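Disposable tableware

Disposable tableware is the general name for plates, cups, bowls and cutlery meant to be used once, or a small number of times, and then thrown away. It is made from paper, card, plastic, wood, pressed leaves and plant fibre. Most of it is used in takeaway food, canteens, hospitals and outdoor events.

History

Leaves and flat bread served as plates long before factory goods existed. Paper cups came into wide use in the early twentieth century, when shared drinking cups in stations and schools were blamed for spreading disease. Foam and clear plastic followed after the Second World War and were cheaper to make.

Materials

Paper cups need a lining to hold liquid. Early ones were waxed; later ones have a thin layer of plastic, which makes them harder to recycle. Wooden forks and spoons are usually cut from birch, a pale wood with little taste. Plates may be pressed from card, sugar cane fibre or fallen palm leaves.

Use at events

The town of Nondport is often mentioned in writing on festival waste. Its harbour fair, held each January, draws 3,000 visitors and until recently relied on plastic plates. A survey by Margareta Ghiță recorded 1,179 items of tableware left on the quay after one evening, most of them cups. The fair then moved to card and wood, supplied by the firm Runisura, and set up a return point for washable plates near the ferry steps. 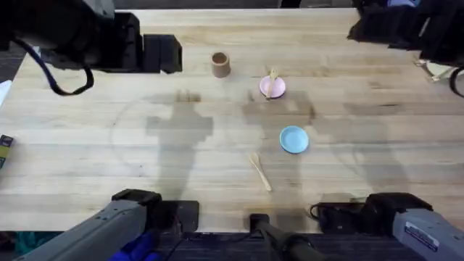 Mei-kuen Tsao, who studied the same fair, found that stallholders accepted the change but disliked the storage it needed. A box of 1,000 wooden forks takes up more room than the same number in thin plastic, and it must be kept dry – damp wood can warp or grow mould.

Disposal

Uncoated paper and plain wood can be composted, though food scraps may attract pests in open heaps. Lined cups generally have to go to a plant that can separate the two layers. Several countries have banned or taxed plastic cutlery, with exceptions for some medical uses.

See also

Lunch box
Paper cup
Street food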